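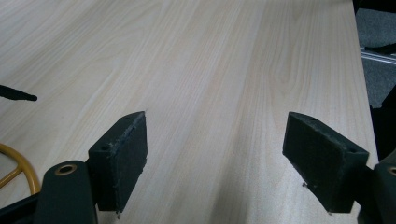
Ilel Student Robotics Club Opens Matano Manipulation Project

2 Jun 2020

The Ilel student robotics club has opened its Matano project, in which members record tabletop handling tasks with hand-held grippers. The recordings are used to train a robot arm. The project plan calls for 3,000 recordings; 196 were completed in May.
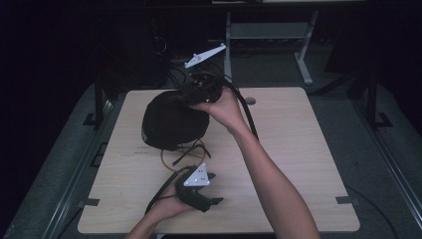

Each session is limited to one operator and one task. Files with tracking gaps are rejected and the task is repeated. Club adviser Corrado Donati said the first set would go to the controls class for review.

"Students check their own data before they train on it," Donati said.

Contact: Clindetti Press Office, extension 679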